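Table Hire FAQs

How big are your tables?
Big! I get asked this every market season. Two people can pack orders side by side and still have room for a cuppa.

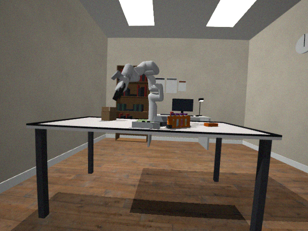
White top, black rim, cardboard box

Do you deliver to Perkeck?
Yep, anywhere within 80 km of my shed in Hikent. It's $49 each way, and I'll carry it in if there aren't too many stairs (please warn me about stairs).

Can I leave it outside overnight?
I'd really love it if you didn't. Dew gets into everything.
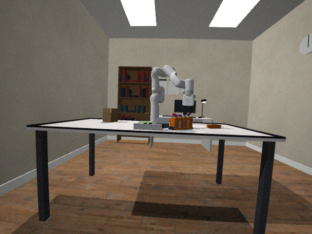 Four dark legs under a white top

What's the bond?
$200 per booking, back in your account once I've had a quick squiz at the table. 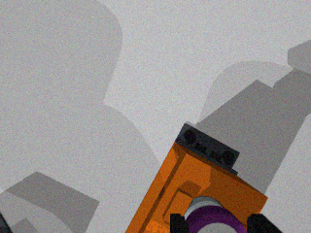
Small scratches are fine, by the way. Paint and glue aren't, so chuck a drop sheet down for craft days.

How early should I book?
For the Gokach fair in September, a couple of months ahead.

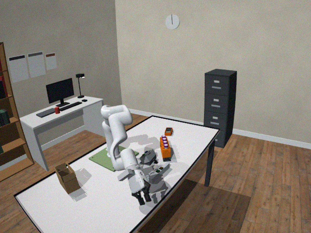

Other times a week is plenty, and pick-up is from 7 am.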